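Informe de avance para la Fundación Hemer
Proyecto Masitz: buenas prácticas en celdas de manipulación compartidas
Miércoles, 16 de septiembre de 2020

Hola a todos:

Os debía este informe desde hace unos días, así que voy al grano. La guía de buenas prácticas ya existe como borrador completo (¡por fin!), tiene 103 reglas y en el taller de Antunes trabajamos con ella a diario. Os cuento cómo va, qué hemos cambiado desde julio y en qué nos hemos gastado vuestro dinero, que sé que es lo que preguntáis siempre primero.

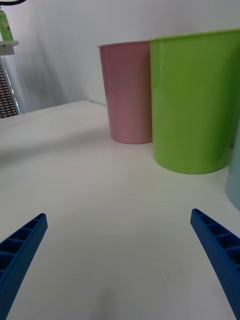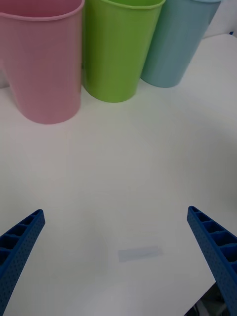
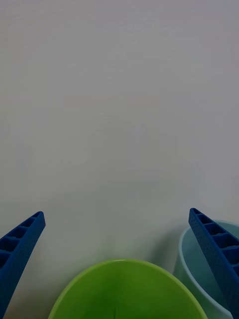
Vasos de plástico sobre la mesa blanca, con la pinza abierta en las tres tomas.

Empiezo por la mesa, que es el capítulo más largo. La regla 12 pide que en la zona de trabajo solo haya objetos de la tarea, y la 13 que todo lo demás (cables, botes, herramientas) se quede fuera del alcance del brazo. Parece una tontería escribirlo, pero antes cada turno tenía su propia idea de lo que era «fuera del alcance» y acabábamos discutiendo. Ahora medimos: 200 milímetros libres desde el objeto más cercano, y si no se cumplen no se arranca. También hemos fijado que los objetos de prueba sean ligeros y de plástico mientras el operador está en formación. Los vasos de colores nos van de maravilla para esto - no se rompen, son baratos y por radio se entiende enseguida cuál es «el verde».

El segundo capítulo va de la pinza. Toda sesión empieza con los dedos abiertos y vacíos, y quien opera lo confirma en voz alta antes de soltar el paro. Los dedos se revisan al principio de cada turno, buscando grietas en los nervios y desgaste en las caras interiores, y el resultado se apunta en la hoja. En julio esa hoja tenía tantas casillas que la gente la rellenaba de memoria al final del día, lo confieso, yo el primero. La hemos dejado en 5 casillas y desde entonces se rellena cuando toca.

Lo que peor llevamos es la luz. Las sombras del propio brazo caen sobre la mesa y, según la hora, la cámara de muñeca distingue mejor o peor el borde de los objetos. El borrador dice «iluminación suficiente y uniforme», que es como no decir nada. Hemos pedido a Surkarley, que nos lleva la parte de documentación técnica, que nos ayude a redactar un criterio que se pueda comprobar sin un aparato carísimo. Tengo dos propuestas suyas encima de la mesa y ninguna me convence todavía.

También queda pendiente el tema de las marcas. Algunos operadores pegan trocitos de cinta en el tablero como referencia y otros los odian a muerte. Yo me inclino por permitirlas si figuran en el plano de la celda, y retirar al cierre las que no. Si en Hemer tenéis una opinión, este es el momento de mandármela, porque esa regla se cierra en la próxima revisión.

En cuanto a dinero, este periodo hemos gastado 1.509 euros, casi todo en repuestos de dedos y en imprimir las fichas plastificadas. Las facturas van en la carpeta compartida. No pido ampliación, pero sí me gustaría mover lo que sobra de viajes a formación, que con este año tan raro no vamos a viajar a ninguna parte.

Para el próximo informe quiero tener cerrado el capítulo de la luz y haber probado la guía con gente que no la haya escrito. Cualquier duda, me escribís y lo vemos por teléfono.

Un abrazo,
La coordinación de Masitz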